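### 4.2 Returning players and the seasonal reset

Drosau resets its ladder every season. Characters go to a side roster, stash is frozen, everyone starts again at level one in the same town. We wanted to know what this does to people who have been away a long time – not the regulars, who know the drill, but players who skipped several seasons and then came back.

Sample first. 535 accounts on the Evow servers met our rule for a returning player (at least four seasons missed, then a new character made in the opening week). Of these 50 agreed to keep a play diary, and 23 kept it up to the end of the season. Small, yes. The diaries are used here for explanation only and the account logs carry the numbers. Play on the offline client is not logged and is left out throughout.

Three things come out of the logs fairly clearly.

Returning players level more slowly than regulars until the first difficulty step, then catch up. The slow part is nearly all town time. Menus, the new crafting bench, reading item text. One diary, from a player who last logged in before the bench existed, spends its whole first page on what a "bound shard" might be and whether it was safe to sell one. (It was not.) Regulars pass through the same town in a couple of minutes and hardly open the bench before the second act.

They also group less. Regulars form parties in the first evening, usually with the same people as the season before. Returners mostly found their old friends list gone quiet. Ghumman, the clan finder added two seasons ago, was meant to fix this, but it sits behind a tab that the tutorial never opens. Those who did find it tended to stay longer. We can't say which way round that works – sociable players may simply look harder for it.

The third point is class choice. Most returners picked the class they'd left with, even where it had been heavily reworked. Babaei and Mengal report the same for a card game with rotating sets and call it "homing"; we keep their term. Homing players were more likely to complain about balance in the diaries and, oddly, no more likely to quit.

Quitting itself is lumpy. There is a drop after the first weekend, then very little, then a second drop when the seasonal journey asks for timed dungeon runs. Usmani, who coded the diaries together with Rajput, split the reasons given at this second drop into *time* (can't find a free half hour in one piece), *gear* (one missing set piece blocks the build) and *fatigue*. Gear was the most common. It's also the one the studio could most easily change, as the set piece could be given as a reward one chapter earlier. Disagreements in coding were settled by a third reader, Na-rae Won, who had not seen the logs.

A word on inventory, which takes up more of the diaries than we expected. Players wrote about the stash far more than about combat. Old items come back by in-game mail after the season ends, and the mail expires, so returners who forgot lost things they'd kept for years. Several kept a note by the keyboard. One sorted by colour. The stash grid gives no hint of which items still matter after a patch, and all but a few of the diarists asked for some kind of mark or filter for this.
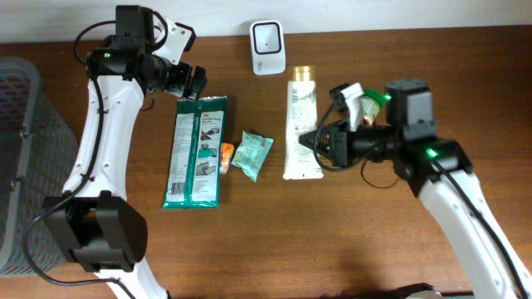
**Figure 7.** Two arms and a loose row of small household items on a wooden tabletop.

Sorting in the stash follows habits that players already have, and the game does little to help or hinder them. Items used often go top left, things of doubtful worth drift to the bottom rows, and keepsakes get a tab of their own. When Tetport, the companion app, added an auto-sort button in the February patch, 27 per cent of returners pressed it once and never again. The diaries say why: it packs the grid tight, by type, and wipes out whatever order was there before. Players wanted something looser, nearer to the row of small items in Figure 7, laid out with a bit of space and easy to reach from either side. A sort that left gaps, or left pinned items were they are, would probably be used more. We did not test this.

Limits. One game, one season, and a diary group that chose itself. The opening week also overlapped with a double-drop event, which will have pulled in some players who would not have come back otherwise, and we have no clean way to take them out. Session lengths are from server timestamps and so include idle time in town; we cut any idle stretch over ten minutes, which is crude but matches ealier work on the same servers. Section 4.3 repeats the levelling comparison for the hardcore ladder, where one death ends the run and the returner gap is wider.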